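Walking pilgrimage to the Wedia shrine – where to park and how to join the procession?

Posted in: Travel and Pilgrimages

sukis_parish_mom

Our parish in Sukis wants to bring a group to the Wedia shrine for the candlelight procession in May. We would be around 50 people, most of them older, plus a few families with small children. The shrine website has a schedule but says very little about buses, seating or what to bring. Two years ago a group from our town went and had to stand on the road for the whole Mass. Do we need to register ahead of time? And can people who don't walk well take part in the procession, or should they stay at the grotto?

tovano_walker

I have gone most years from Tovano. You don't need to register as individuals, but groups coming by bus should call the parish office. They give you a parking slip for the lower field, and without it the bus gets sent to the county road, a long walk back.

The outdoor Mass on Saturday starts at 7 p.m. and the procession follows as soon as it gets dark. There are 330 folding chairs and the crowd is usually closer to 1,000, so bring lawn chairs. Get there by 5 if you want shade. Confessions are heard in the old church from 4 p.m. until just before Mass, and the line is long.

The route is a loop on gravel, 2 miles in all, with one hill on the way back. People who can't walk it stay in front of the grotto, where the rosary is led over a loudspeaker at the same time. They get candles too. My mother did it that way and was happy with it. 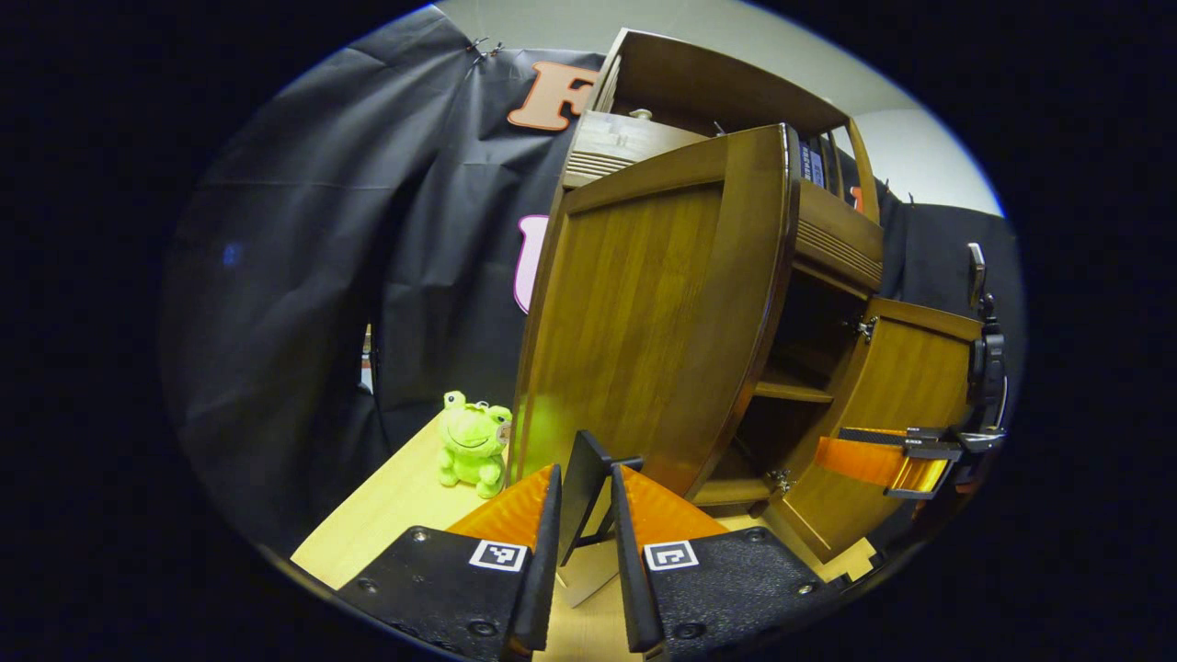 Can children carry candles in the procession?

Children carry the battery candles handed out at the welcome tent, and wax candles are for adults only. Parents are asked to keep them on the inside of the line, away from the ditch.

Bring a jacket for everyone. It gets cold on that hill once the sun is down, even after a warm day. Bug spray is a good idea too.

Food is sold by the El Ouafi stand next to the hall, mostly soup, sandwiches and coffee. It is cash only and closes when Mass begins – plan to eat before.

gravelroad

Most of the above is right, but the lower field was too muddy for buses last time and they used the school lot instead, with a shuttle van. Ask about that when you call. The van has a step and no lift.

Restrooms are behind the hall. There are a few portable ones at the field, but no lights out there, so take a flashlight.

Also, the songs are not all in English. There is a song sheet but they run out. I would print some for your group if the office will send you a copy.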